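Support thread: Utberg imager, stars trailing after the firmware update
Status: Resolved
Product: Utberg cooled imager on Arnaneo mount

Opened by member, February

Hello, and thank you in advance for reading all of this, I know I tend to go on! I've been photographing globular clusters from my backyard for years, and this winter I finally set myself a proper project: measure the brightness of the variable stars in one cluster, night after night, and see how well my curves line up with the published ones. For that I need round stars, and right now I have little commas.

Everything was lovely until I updated the mount. Exposures of 8 seconds still look fine, but anything longer comes out smeared toward the east, and the crowded core of the cluster turns into porridge. On my last good night I kept 288 exposures. The night after the update I kept 22 (and I was being generous with some of those). Polar alignment is good, I've redone it twice. I swapped the power cable and moved the guide scope to the other ring. I also tried a bare star field well away from the cluster, in case the guider was getting confused by the crowding, but it trailed in exactly the same direction.

I run the Kekana capture program on an older laptop, if that matters.

Support reply

Welcome, and please never apologize for a long ticket, the short ones are much harder to answer! Trailing in one direction, on every target, makes me think of the tracking rate more than the guiding. Could you turn guiding off completely, take a two-minute exposure near the celestial equator, and tell us whether the trail gets longer or shorter? Please also open the mount menu and read us the line marked "Rate." While you're in there, check that the site location survived the update.

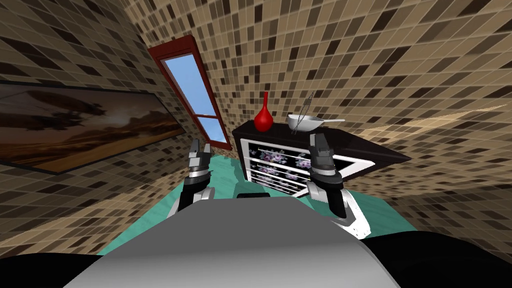
Simulated room with two robot arms and a dark cabinet.

Member reply

Clear sky last night, hooray! With guiding off the trail is longer, a nice straight streak. The site location is right, down to the minute. But the Rate line says "Lunar"! I never chose that, and I wouldn't have thought to look, because the hand controller still shows the little star symbol on its main page. So the guider has been tugging the mount back toward the right speed all this time, poor thing, and losing.

I set it to sidereal and the first few test shots were round. Then I parked the mount, switched it off for the night, and when I powered it up again it said Lunar once more. Is there something I need to do to make it stick?

Support reply

Yes, and thank you for testing the restart, that helps a lot. The setting is being read from a saved profile, so changing it in the menu only lasts until power-off. Please do the following:

Connect the mount and open Profiles in Kekana.
Delete the one called Default.
Set the rate to sidereal and save a new profile under any name you like.
Park, power off, wait a minute, power on.

You'll have to enter your guiding settings again afterward, so write them down first. If you had periodic error training stored, that will need a fresh run too.

Member reply

Done, and it held! I named the new profile Wembridge after my street. I restarted three times to be sure and it came up sidereal each time. The training run took a while, but I had cocoa. At 600 seconds, guided, the stars are round right to the corners, and I can pick out separate stars in the cluster that I had given up on. Two of my variables are next to brighter neighbors, so this makes a real difference to the measurements.

One small request, if there's a list for such things: could the star symbol on the main page change when the rate isn't sidereal? It would have saved me a good many cold hours.

Support reply

So glad to hear it. I've passed the symbol request along to the firmware people with a link to this thread. Closing the ticket now, but you can reopen it by replying if the rate changes again.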